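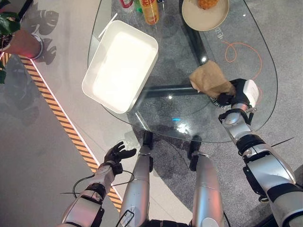 # Report on a Visit to the Cliltovia Visitor Center

Submitted Jan 7, 2018

The Office of Guest Services visited the Cliltovia center at the invitation of its operator, Tadilano. The purpose was to study how the center serves light meals in a carpeted lounge and how the tables are cleared between groups. Our own reading rooms will begin to admit food this year, and the rules now in force were written for rooms with hard floors.

We were received by Aušra Tamošiūnaitė, head of visitor operations, and Aivar Pärn, who manages the lounge and its supplies. Both were generous with their time and answered our questions in full.

## The lounge

The lounge stands between the main hall and the lecture rooms and has 82 seats. It was opened in October, after the former cafeteria was closed for repairs, and was at first meant to be temporary. Attendance on the day of our visit was 416, according to the front desk, and a large share of those guests came through the lounge before the afternoon lecture.

Food is limited to items that can be eaten without a knife. A breaded piece on a small round plate and a bottled drink make up the most common order. Mr. Pärn explained that soup was offered in the first two weeks and then withdrawn.

The tables are round, with clear glass tops. Our delegation had expected wood, and there was some discussion of the choice. Glass shows every crumb and every ring left by a bottle. Ms. Tamošiūnaitė regards this as useful, as a table that has been poorly wiped is noticed at once by the next person to walk past it. The disadvantage is that the wiping takes longer, and the underside has to be cleaned as well — a task now done at closing.

## Clearing the tables

The center does not use trays. A large white bin, open at the top and with rounded corners, is carried to the table and set directly on the glass. Paper goes in first. Bottles and plates remain where they are until the loose paper is gone, and are then taken away separately: bottles to the returns rack, plates to the kitchen.

We asked why the bin is not left on the floor. Mr. Pärn replied that it was, until the carpet beside the tables began to show grease marks from wrappers that had missed the opening. With the bin on the table the distance is short. He conceded that the bin is too large for the purpose. On a round top of that size it takes up much of one side, and a corner will often hang over the rim. A smaller model from Siltum has been requested, but no delivery date has been given.

Brown paper deserves a separate remark. It is crumpled by guests and left beside the plates, and it is accepted for recycling only when free of food. Staff are asked to open any piece that feels heavy. In practice, we were told, this is done in the morning and tends to be skipped when a lecture is about to begin.

Bottles with drink still in them are not emptied at the table. They go upright to the rack and are poured out in the kitchen.

## Supplies and records

The storeroom behind the lounge held 194 clean plates when the shift log was last signed. The log itself is a single sheet on a clipboard, listing breakages, spills on the carpet, and the hour of the last full wipe. We found it easy to read and have asked for a blank copy. Replacement glass for one table was entered under the October expenses; the cause was a dropped serving dish.

The cleaning product in use is Mao, diluted in the storeroom. It has a strong lemon smell, which two members of our group found unpleasant in a room where people are eating.

## Points for our own rooms

The office recommends that the paper-first order be adopted as it stands. Bins should be measured against our smallest table before any are purchased. We do not recommend glass tops for the reading rooms, where the light from the desk lamps would be reflected into readers' eyes.

The question of soup was raised again on the return journey and remains open.

Ms. Tamošiūnaitė has agreed to send the center's cleaning schedule. It will be attached to this report when it is received.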